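I have wanted a machine to clear my kitchen since I was tall enough to reach the sink. So I asked Clillberg, who train their arms in simulated kitchens, how close we are – and got two answers in one call. The optimist said soon. The engineer said 2038, and then only if I keep my counters tidy (I don't!).

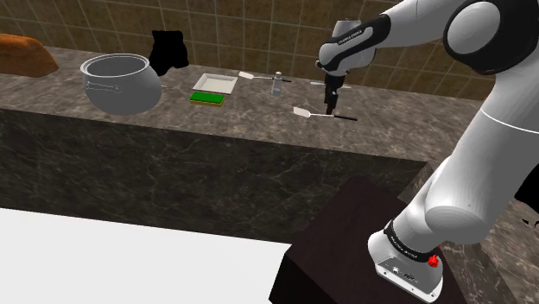
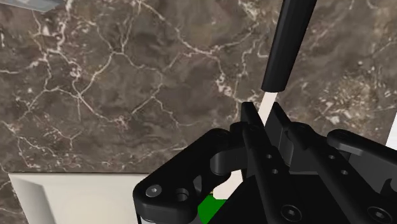
*Spatula duty in a simulated kitchen: the whole counter, then the gripper up close.*

Picking things up is the part I'd happily do myself. I want the scrubbing, the drying, the putting away in the wrong drawer. Their test list has 48 chores on it, and I'd pay good money for just two.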